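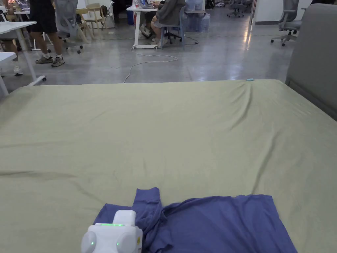
Kirnville's Shirt-Folding Evenings Are Back for April

The folding evenings at the Quinlan housing block are back, and the sign-up sheet filled so fast that a second group has been added! Slavica Nikolovski is teaching again, with 11 places in each group and a long list of clothes to get through: T-shirts first, then long sleeves, then the dreaded hooded tops.

Her starting point is the bed. A made bed with a fitted sheet gives you more room than most tables, she says, and you can walk up to it from more than one side. A blue-violet top on pale green is easy on the eyes too, with every sleeve and hem standing out against the sheet.

Long sleeves are where people get stuck. Nikolovski likes to deal with the sleeves before touching the body, smoothing each one from shoulder to cuff and laying it across the back. Then the sides come in, the hem goes up, and you have a neat packet that stands on its edge in a drawer (very satisfying, this part).

Last year's group folded over 100 pieces in one evening, and the clean ones went to the clothing swap at Boltasholm. The same is planned this time. Sessions start at 6:30 in the evening and run for 28 minutes each, with tea afterward.

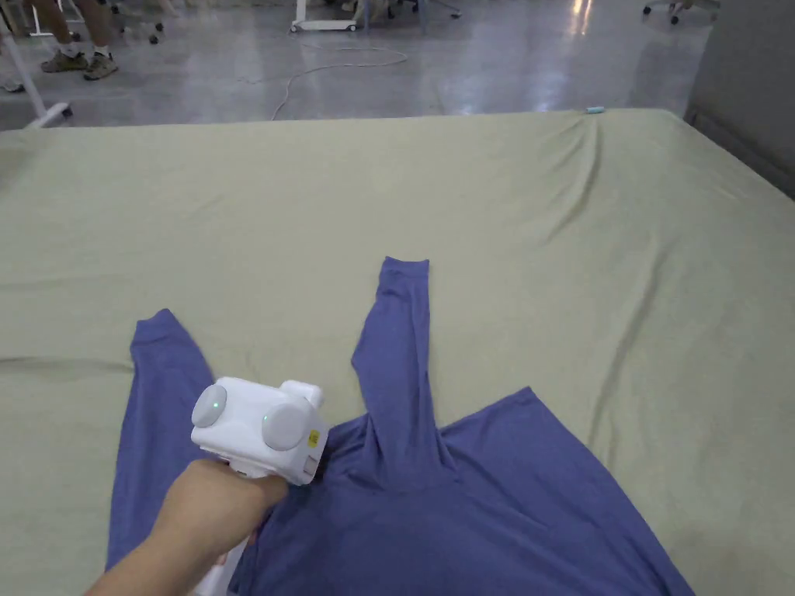 Do I need to bring my own clothes?

Two or three clean tops from home are plenty, and there will be spares to practice on.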